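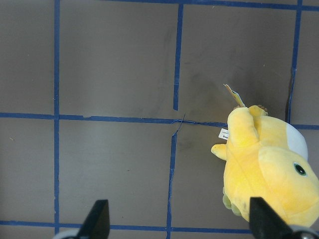 Home > Books > Plelcombe Technical Readers > Chapter 6
Search this book Enter keyword Go Advanced search

Chapter 6
When the Arm Misses: Faults in Small Pick-and-Place Cells

By Khrystyna Savchuk
Posted 26th July

The fault that opens this chapter was logged in June at the Pisamgate training shop, on a two-finger arm running a sorting exercise. The arm was told to go to a cell on a taped grid, close its fingers on a soft toy, lift it and set it down in a bin. It ran 209 cycles over two days. In 69 of them the fingers closed on nothing, or closed on a fold of fabric and let go during the lift. On the last cycle one finger came down onto the table itself. The motor stalled, the arm did not stop, and a student reached in to pull the toy free.

The student was not hurt. The arm was still under power when the hand went in, and the fault was written up as a safety matter for that reason. The missed grips had been treated as a nuisance up to then and had not been written up at all.

We will return to this case throughout the chapter. It contains three separate faults, and they are easy to run together.

6.1 A position fault

The program stored each cell as a pair of numbers measured from one corner of the table. The tape was put down by hand, to help people see where the cells were. Hand-laid tape wanders. A strip bends a little on its way down the table, or two strips that should form one line meet with a step between them. A person looking at the grid still sees squares and puts the toy in the middle of one. The arm goes to the middle of the square in its program, and the two middles may differ by the width of a finger.

Neither the arm nor the person has made an error in the usual sense. Each is working from a different map. The repair at Pisamgate was to drive the arm to each cell center, mark that point on the table, and lay new tape to match the marks. Moving the numbers to match the old tape would also have worked, until the next time someone replaced a strip.

Tape has a second problem. Ends fray and lift, and a loose curl can stick to a fingertip. Worn tape should be pulled up and replaced before a run. Pressing it back down does not last.

6.2 A grip fault

Soft objects do not have one width. A plush toy lying on its side is wide across the body and narrow at an arm or a leg, and its tags can slide between the fingers before the body does. The Stamia controller used in the exercise judged a grip by finger gap alone. If the fingers stopped before they were fully closed, the grip was counted as good. A pinch of fabric passed that test. So did a folded paper tag.

The log therefore showed far fewer failures than the bin did. The figure of 69 came from a student who had kept a pencil tally – the controller's own count was 2.

6.3 A stopping fault

The third fault is the serious one. The force limit on the downward move had been raised to 111 percent of its default during an earlier exercise with a heavier part, and it was never set back. When the finger met the table, the arm pushed harder than it should have and held there. The stop button was on the far side of the bench, out of reach of the person loading the toys.

Before any run, do the following:

Read the force and speed limits from the controller screen and write them down.
Press the stop button once and confirm that the arm goes dead.
Stand where the loader will stand and check that the button can be reached from there.
Agree on who may enter the work area, and on the word that person will wait for.

A stalled arm is a loaded arm. It may move the moment the obstruction is taken away, and it may move in the direction of the hand that took it. Cut the power first, wait for the joints to settle, and then reach in.

6.4 How this chapter is arranged

Sections 6.5 through 6.8 take position faults in more detail, beginning with how to measure a work surface using a steel rule and a pointed probe. Grip sensing follows, with a comparison of gap, current and pressure methods. The last part of the chapter covers limits, stops and the written fault report, and it reprints the Pisamgate report with the student's name removed.

Readers who have not yet set up a cell of their own should finish the bench exercise in Chapter 5 before going on.

Related items
Chapter 5: Setting Up a Bench Cell
Chapter 7: Cameras, Lighting and False Readings
Worksheet: Fault Report, Blank Form
Bayram Gripper Notes: Finger Wear and Replacement
Recently added: Answers to Chapter 4 Problems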